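4. Uso del microondas en la cocina compartida

Esta parte de la guía es para los huéspedes de los apartamentos Essien. Léala antes de calentar su primera comida. Las normas de la nevera y de la basura están en las partes 3 y 6.

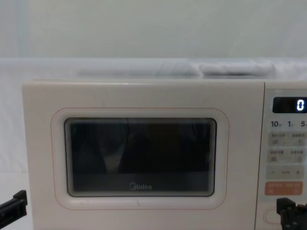

Foto: Wakana Tsuji

4.1 Antes de empezar

1. Elija un recipiente de vidrio o de cerámica que sea apto para microondas. Los recipientes Talter del armario bajo son aptos, pero sus tapas no lo son.
2. Quite papel de aluminio, grapas, cubiertos y cualquier otra pieza de metal.
3. Si la comida tiene piel (patata, salchicha, tomate), haga varios agujeros con un tenedor.
4. No caliente huevos con cáscara. Tampoco huevos cocidos ya pelados, que pueden reventar cuando uno los muerde.

Precaución: no ponga nunca el aparato en marcha si está vacío.

4.2 Calentar un plato

1. Reparta la comida en el plato y deje el centro con menos cantidad.
2. Cubra el plato con una tapa con agujeros o con papel de cocina húmedo.
3. Para 200 g de arroz o de guiso, comience con un minuto y medio.
4. Remueva bien y caliente un minuto más.
5. Deje reposar el plato dos minutos. El calor continúa repartiéndose en este tiempo.
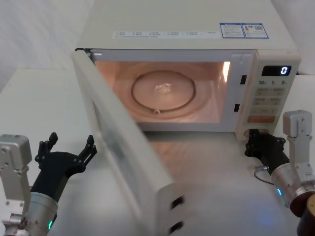 Toshiko Hirano comenta que a ella el arroz le quedaba siempre seco con estos tiempos, y que ahora añade una cucharada de agua antes de tapar. También pide recordar que el arroz del día anterior se guarda en la nevera y se calienta una sola vez.

Las dos cosas son correctas y las hemos incluido en la hoja de la nevera. Para sopas y salsas el agua no es necesaria, pero hay que remover a mitad del tiempo.

Nota: los líquidos pueden hervir de golpe al moverlos. Cuando termine el tiempo, espere medio minuto antes de sacar la taza.

4.3 Limpieza después del uso

1. Espere a que el interior esté templado.
2. Pase un paño húmedo por las paredes y por el techo.
3. Si hay grasa seca, caliente una taza de agua con limón durante tres minutos, espere cinco y pase el paño otra vez.
4. Seque la junta de la puerta. No use estropajo metálico ni el limpiador de hornos Brerex.
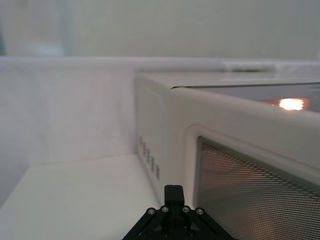 4.4 Si algo no funciona

No se enciende: compruebe el enchufe y después el interruptor 52 del cuadro del pasillo.

Salen chispas: pare el aparato y busque metal en el recipiente. Mire también si el plato tiene borde dorado.

La puerta no cierra bien: no lo use y no intente repararlo. Escriba a Kwadwo Ofori, extensión 232, e indique la hora en que lo notó.

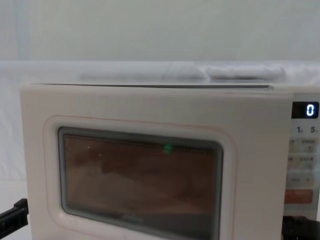

Mientras espera la respuesta puede calentar su comida en la placa de la segunda planta. Las ollas pequeñas están en el cajón de abajo y se devuelven limpias el mismo día.

Última revisión: 2022-05-18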